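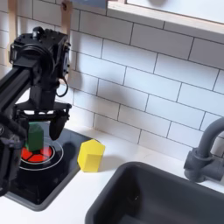
Der schwarze Arm am Spielherd, dazu der grüne und der gelbe Klotz.

Eigentlich wollte ich im Februar nur schnell meine Schwester in Dikthorpe besuchen, und dann hing bei ihr am Kühlschrank dieser Zettel: Tag der offenen Tür bei Drallow, Werkstatt und Lernlabor, Eintritt frei, Anmeldung an der Pforte. Wer mich kennt, weiß, wie das ausgeht. Um halb zehn stand ich im Nieselregen vor dem Rolltor (meine Schwester hatte abgewunken und ist wieder ins Bett) und bekam einen Besucheraufkleber, auf dem mein Name falsch geschrieben war. Egal!

Drallow sitzt in einer alten Druckerei hinter dem Güterbahnhof, und man riecht das noch, so eine Mischung aus Farbe und Bohnerwachs. Unten wird geschraubt und gefräst, da gibt es Förderbänder und einen Kaffeeautomaten, der nur Münzen nimmt. Die Führung durch die Werkstatt war nett, aber ich gebe zu, ich habe ab der zweiten Drehbank nur noch auf die Treppe geschielt. Oben ist nämlich das Lernlabor, und deswegen war ich da.

Das Labor ist ein langer Raum mit 7 Arbeitsplätzen, und an einem davon ist eine kleine Küche aufgebaut. Klein wie Kinderzimmer, aber mit allem: Herdplatte in der weißen Arbeitsfläche, dunkelgraues Spülbecken, Wasserhahn mit hohem Bogen und hinten eine richtige weiße Fliesenwand mit dunklen Fugen. Ich habe mich sofort verliebt. Meine eigene Küche sieht weniger ordentlich aus, das kann ich schriftlich geben.

Durch das Ganze geführt hat uns Shiela Samonte, und die Frau kann erklären! Das Projekt heißt Marti, und es geht darum, dass ein Roboterarm lernt, Sachen in einer Küche von hier nach da zu bringen. Programmiert wird dabei kein einziger Weg von Hand, es gibt also keine Liste mit »drei Zentimeter nach links, Greifer zu«. Stattdessen steuert ein Mensch den Arm, macht die Aufgabe vor, und alles wird mitgeschrieben: die Kamerabilder, die Stellung der Gelenke, wie weit der Greifer offen ist. Eine solche Aufnahme nennen sie Episode. Und wenn man genug Episoden hat, wird damit trainiert, und dann soll der Arm es allein können.

Genug heißt in diesem Fall: 2000 für diese Küche. Ich habe ganz naiv gefragt, wie lange man denn an einer sitzt, und Shiela meinte, bei einer einfachen Aufgabe wie »grünen Klotz auf die Herdplatte« sei man flott durch, aber danach müsse man ja umräumen. Und das Umräumen ist die halbe Arbeit. Der Klotz darf nicht immer an derselben Stelle starten, sonst lernt das System bloß die Stelle auswendig. Also mal neben den Herd, mal vor das Becken, mal mit einem zweiten Klotz als Ablenkung daneben. An einem Stehpult liegt dafür ein Heft mit gezeichneten Startpositionen, richtig mit Bleistift, und jede benutzte wird abgehakt. Das hat mir unheimlich gut gefallen.

Am Herd selbst saß während unserer Führung Edgardo Layug und hat gesteuert. Er hat dazu einen kleineren Arm vor sich, den er mit der Hand führt, und der große macht alles nach. Die Klötze sind sechseckig, und als ich endlich vorne stand (Kinder durften zuerst, völlig zu Recht), war der grüne gerade über dem roten Kochfeld und der Greifer direkt darüber. Der gelbe stand neben dem Herd auf der weißen Fläche. Edgardo redet beim Steuern nicht, gar nicht, und wir waren irgendwann alle ganz leise, wie beim Elfmeter.

Danach hat er mir gezeigt, worauf er achtet. Nicht zögern, wenn es geht, denn das Zögern wird mitgelernt. Nicht aus Versehen an die Wand stoßen. Und wenn ein Griff danebengeht, trotzdem ruhig weitermachen und neu ansetzen, solche Episoden behalten sie sogar gern, mit einem eigenen Vermerk. Ganz rausgeworfen werden nur die, bei denen jemand mit der Hand in die Küche fasst oder die Aufnahme stockt. Am Vortag hatten sie 93 Stück geschafft, stand auf dem Whiteboard, mit einem lachenden Gesicht daneben.

Dann durfte ich selbst. Ich!

Also, es ist viel schwerer, als es aussieht. Der kleine Arm ist leicht und wackelt, und man schaut automatisch auf die eigene Hand, obwohl man doch auf den Greifer schauen müsste. Mein erster Klotz ist umgekippt, der zweite auch, und beim dritten Versuch habe ich so vorsichtig zugegriffen, dass überhaupt nichts passiert ist. Hinter mir wurde gekichert. Fast 7 Minuten habe ich gebraucht, bis er auf der Herdplatte stand, und zwar schief am Rand. Ein Mädchen von vielleicht zehn Jahren war nach mir dran und hatte es sofort raus, natürlich.

In den Datensatz kommt von den Besuchern übrigens nichts, das läuft alles in einen eigenen Ordner. Schade irgendwie – ich hätte gern irgendwo in so einem Roboter dringesteckt, und sei es als schlechtes Beispiel.

Was mir ein bisschen gefehlt hat: Ich hätte gern den Arm auch mal allein arbeiten sehen, also mit dem fertig trainierten Modell. Das gab es an dem Tag nicht zu sehen, sie sind noch am Sammeln. Auf einem Tisch am Ausgang lagen Faltblätter zu Tukow, das ist das Programm, mit dem sie die Episoden durchsehen und beschriften. Dafür gab es auch eine Station mit zwei Bildschirmen, aber da war die Schlange so lang, dass ich lieber Kuchen geholt habe (Mohn, sehr gut, ein Euro fünfzig in die Blechdose).

Falls ihr hinwollt: Der nächste Termin soll am schwarzen Brett in der Pforte hängen. Parken geht nur hinten an der Laderampe, vom Bahnhof läuft man eine gute Viertelstunde, am besten die Seite mit dem Radweg. Nehmt Münzen für den Kaffee mit, und geht gleich morgens nach oben ins Labor. Gegen Mittag wurde es an der Treppe richtig eng. Meine Schwester kommt nächstes Mal mit, hat sie jedenfalls gesagt.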